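Cunora C2 gripper kit: review after a season of use

Rating: two and a half out of five

I bought the Cunora C2 in March to replace a hobby gripper that had worn out its gears. It is a two-finger electric gripper with a wrist camera, a controller box the size of a paperback and a software package called Cellow, which does the motion planning and the logging. It bolts to most small arms with the adapter plate supplied. Mine came from Tudose, the reseller in Estelbridge, and arrived in four days with everything on the packing list present.

I use it for light tabletop work, mostly handling paper: single sheets, leaflets, magazines. That is harder than it sounds for a two-finger gripper, and it is why I paid extra for the version with the slim fingers.

Setting up

Fitting took an afternoon. The adapter plate is well made and the bolts are the right length. The cable is stiff where it leaves the gripper body and needs a strain relief that isn't supplied. Cellow found the camera at once, but needed two attempts to find the gripper, and the manual has the two status lights the wrong way round. Tudose sent me a corrected page when I asked.

The wrist camera is the best part of the kit. It is small and sharp enough for positioning, and it sits so that the fingers are always in the lower right corner of the view. You get used to that quickly. It won't read small print on a sheet, so don't buy it for that. 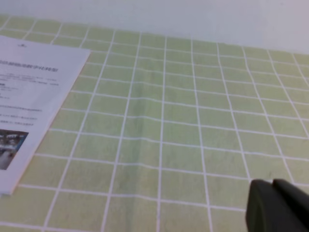 Wrist camera view: fingers low over the cloth, printed sheet to the left.

Normal use

When it behaves, the C2 is a decent gripper. Closing is smooth and quiet. Force can be set in steps, and on the lower steps it will hold a single folded leaflet without marking it. Repeatability is good enough for my purposes. Cellow's planner is slow to start but its paths are sensible, and the log can be read by a human being, which I came to be grateful for.

Magazines were the main test. They slide, the cover lifts before the pages do, and the spine makes one side stiffer than the other. With the fingers coming in from the open side I had good results. From the spine side it was hit and miss, and I'd say that of any gripper of this type.

The fault

In the fifth week the gripper began to report that it was holding something when it wasn't. The arm would go down, close on nothing, and carry on to the drop position as though all was well. At first I blamed my own settings. Then the opposite happened, and this is the one that matters. The gripper reported that it had let go while it was still clamped on a magazine, and Cellow started the next move. The arm dragged the magazine across the cloth, the cover tore at the staples, and the fingers went on down into the table. I pressed the stop button. The arm stopped, but the gripper kept its grip.

I had assumed that the stop button on the controller box cut power to everything. It cuts the arm. The gripper stays live and holds its last command. You can argue for this, as you may not want a heavy part dropped when somebody hits stop. But the manual mentions it in one line on page 32, under storage, and it ought to be on the first page in large type. If a finger had been in there, I would have had to pull out the mains lead to free it.

The log showed what had happened. The position reading had jumped by 700 counts between one sample and the next, with no movement to account for it. I could bring the fault on by turning the wrist past 90 degrees, where the stiff cable pulls on its connector.
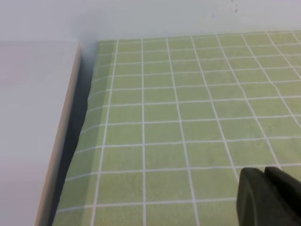
Wrist camera view: the left side of the work area, with the white block beside the grid.

What the maker did

I wrote to Cunora support and had a reply the next day from Floarea Lazăr, who asked for the log and for a photograph of the connector. She didn't waste my time with a list of things to switch off and on. Her finding was that the connector was not latching fully and that the position signal dropped out under side load. She sent a new cable with a locking collar, free of charge, and a firmware update that makes the gripper report an error if the reading jumps.

I fitted both and went back to the same job, starting with the magazines.

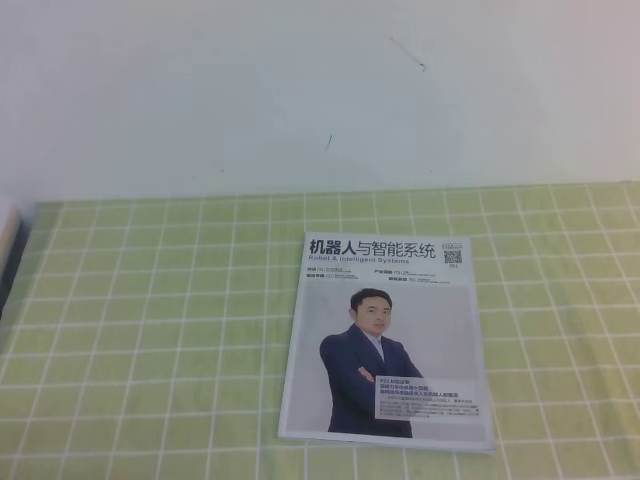
The replacement cable has held up so far. I turned the wrist past the old trouble point many times and the log stayed clean. I also unplugged the signal lead on purpose with the gripper closed on a foam pad, and Cellow stopped the arm and showed the error, as it should have done from the start.

The stop button is unchanged. Cunora say a setting to release on stop is planned, without giving a date. In the meantime I have wired a separate switch into the gripper supply and mounted it on the front of the bench. It is a cheap part and a short job, but a buyer shouldn't have to do it.

Good points

Slim fingers that cope with paper
Useful wrist camera
Readable logs
Quick, competent support

Bad points

Original cable and connector not up to the job
Stop button does not cut power to the gripper
Manual has errors and buries a safety point
No strain relief supplied

Should you buy one?

If you are offered old stock, ask whether it has the locking collar, and refuse it if not. With the new cable and a separate switch I am happy to go on using mine. I wouldn't put it in a classroom, or anywhere people reach in while it is powered, until the stop button has been dealt with. I'll change the rating if that happens.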